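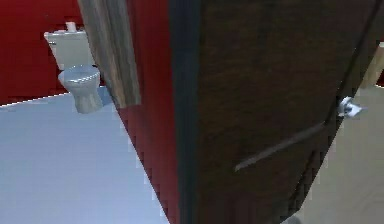
最終更新日：2025年7月31日

玄関の壁を塗ろうと決めたのは十月で、そのときは二日もあれば終わるでしょ、くらいの気持ちだったんです。甘かった!

まず古い壁紙がはがれない。へらでこすって、霧吹きして、またこすって、やっと一枚めくれたと思ったら下からもう一枚、緑の小花模様が出てきまして。しかも端っこに鉛筆で「1430」って書いてあるんですよ。寸法かなあ、と思ってメジャーを当ててみたけど、どこを測っても合わない。

気になって、前の住人のイレナ・ヤブウォンスカさんに電話しました(今はジルムスカに住んでいて、声がとにかく大きい)。
「ああ、それね、私じゃないわよ。私のは3487!」
えっ、どこに?と聞いたら、台所の戸棚の裏だそうで。
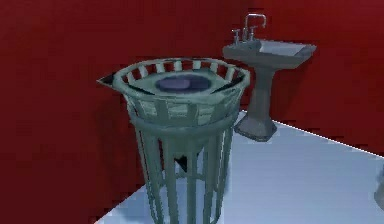 その晩はもう塗るどころじゃなくて、懐中電灯をくわえて戸棚をずらしました。ありました、3487。少し右上がりの字で、隣に小さく「ペンキは六缶いる」とも。イレナさん、なんの数字なんですかともう一度かけたら、今度は急に声が小さくなって、「あなたも塗り終わったら書くのよ。数は勝手に浮かんでくるから」ですって。そんなばかな。

で、翌朝ゾストヴィルの店までペンキを買いに行きました。六缶。重かった……。幅木にテープを貼って、下塗りをして、乾くのを待ちながら床でパンをかじっていたら、どういうわけか耳の上に鉛筆がはさまっているんです。はさんだ覚えはないんだけどなあ。

とりあえず、二度塗りは明日にします。鉛筆は引き出しにしまって、鍵をかけておきました。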